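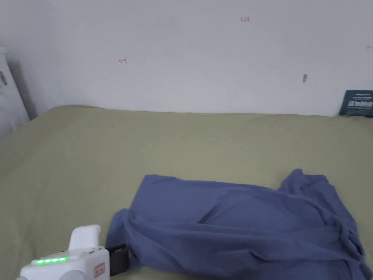
Umwood Fitted Sheet, Wide Bed
Item no. 268
Supplied by Ramanauskas Bed Linen, Traldale

The Umwood fitted sheet is intended for wide beds in guest houses, student residences and private homes. It is offered in pale sage green and in white. Elastic is sewn along all four sides, and the corners accept mattresses up to 27 cm deep.

Care
Wash before first use. Wash with similar colors and remove from the dryer promptly. Light wrinkles may be smoothed by hand once the sheet is on the mattress. Do not bleach.

Ordering
Sheets are packed singly or in cartons of 9. Institutional orders of 400 sheets or more are shipped from the Skondach warehouse and require written confirmation. Unwashed sheets may be returned in their original packaging.

Matching pillowcases are listed separately.

Page revised 3 July 2020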